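Workbench notebook, November
Printed grid sheets, flatness and storage

Picked up where the last entry stopped. The new batch of grid sheets from Kuo came in the tube again, even though we asked for flat. There are 36 in the batch. I pulled one from the outside of the roll and one from the core and left both on the bench overnight under the long steel rules. The outside one relaxed fine. The core one still wants to lift on one side as soon as the rules come off.

Rubbing it down by hand doesn't help much. It pushes the slack along until it meets a spot that is already stuck, and then you get a ripple there instead. Tried low-tack tape at the corners only, then corners plus midpoints. Midpoints are worse if the corners go down first. Next time start from one long edge and work across.

Also checked line spacing with the good rule. Measured 10 cells at a time along the left margin of the outside sheet and got the same reading at 3 places, so the printing is fine. Any trouble we have is the paper. 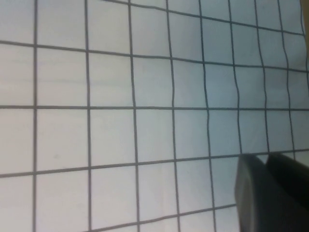
Entry by Mei-kuen Wan
Bench 3, Zesgate workshop

The left side of the sheet is usable. Lines run straight there and I would trust a position read off them. Moving right they start to wander, and one of the verticals has a plain kink partway down. Past that they are wavy enough that I would not read anything from them. Some of the narrowing of the cells on that side is just the viewing angle, so don't take it all as paper error. The waviness is the part to worry about.

Things to try:

Heavier stock. Gratonia lists a matte one that ships flat in packs of 27. More expensive per sheet, but we throw away a lot of these.

Mounting on foam board with spray adhesive. Did this for the Vamgate layout last spring and it stayed flat until somebody leaned it against the radiator. Needs a second person to lower the sheet or it traps air.

Reverse rolling before taping. Up to 10 minutes seems to be enough for the outer sheets. Not tested on the core ones yet.

Storage: the rest of the batch is out of the tube and in the bottom flat drawer, printed side down, with the old drawing board on top. Please leave the board where it is. If you need the drawer for something else, move the whole stack together and keep the interleaving paper between sheets, the dark ink scuffs.

Will look at the core sheets again before lunch tomorrow and write down which ones are worth keeping. Still need to email Kuo about flat shipping and ask whether they can trim the margins a bit wider for tape.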